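Looking after the finger pads on a parallel gripper

February 12, 2019

14 shares | 6 comments

Most pad trouble gets blamed on the pads. I don't believe it. I've looked after the hand-held gripper on our Murkgate project for 3,259 grasps now, and nearly every slipped hold I have traced came down to dirt or a loose joint. Peeters, who sell the replacement pads, say to change them every 200 grasps. They would. I have had a set go past 1,142 with no drop in hold that I could find.

So before you order anything, try the following.

Open the fingers all the way and look along the inner faces under a bright lamp. Dust shows up well on a coloured pad. Wipe each one with a lint-free cloth and plain water, then let it dry with the fingers open. The Wallthorpe forum swears by solvent wipes. I tried them for a month and the pads went shiny, so I stopped.

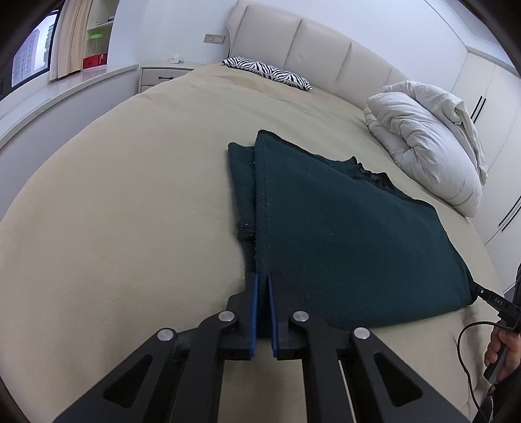

Fabric is the worst thing you can ask a gripper to handle, whatever the sales sheets promise. Hard plastic leaves a pad much as it found it, but anything with a pile sheds. A fuzzy blanket like the teal one on the bed has a few specks of lint on it, and the blue pads are going to meet that surface at every pinch. On bedding days I wipe them twice as often. I also start each pinch from a folded edge, with the fingers only slightly open, and watch that both pads meet the cloth together.

Next, the joints. Hold one finger still and rock the other gently from side to side. If you feel play, look at the pivots before you touch the pads. Tighten a little at a time, working the fingers open and shut after each turn. Too tight is worse than too loose: the arms start to stick and the grip closes in jerks.

Then test it. Use one cloth, folded the same way, and lift it until you trust the result. The Rosudby checklist says three lifts will do, and I can't see how three lifts prove anything. I do twenty, and write down every slip.

If it still slips after all that, fine, buy the pads. Change both together and write the count on a bit of tape stuck to the case. My last pair went on at 700 and the tape is still there, curling up at one end.

6 comments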